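## 3. Layout of the laundry corner

The Lisberg study looks at the short trip between drum and basket in a home laundry. The machine is a white front loader with a round door, and the basket goes on the floor in front of it.
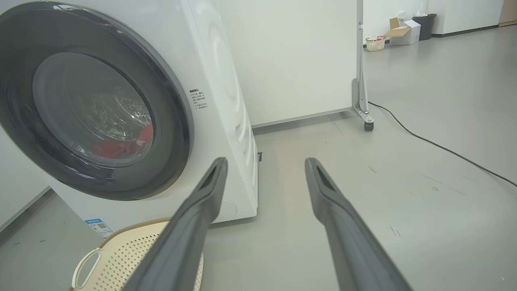

*Last updated: September 5, 2023*

Red clothing in the drum is easy to spot through the glass. Dark items are harder to see against the perforated steel, so Rasa Butkienė left them out of the first load list.

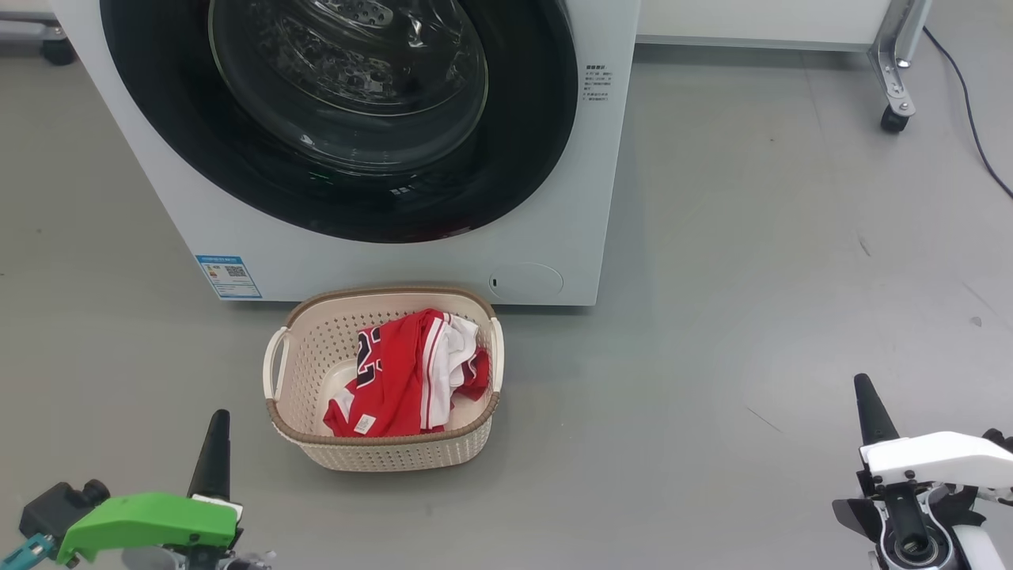

**Department of Product Design — Household Systems Group**

The basket has perforated sides and a handle at each end. We set the limit at 12 garments per load — Rhiannon Penry's July draft had no limit.

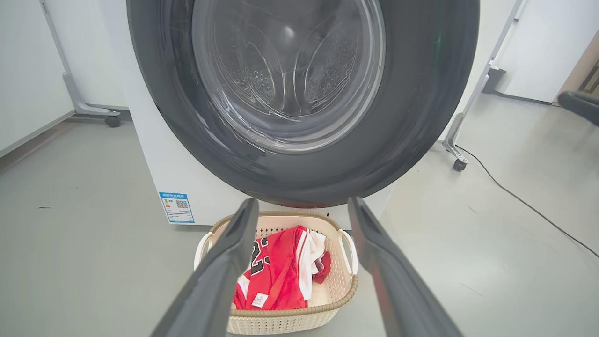
*Fig. 3. Basket with red jersey, in front of the washing machine.*

Load weights are in Appendix 2.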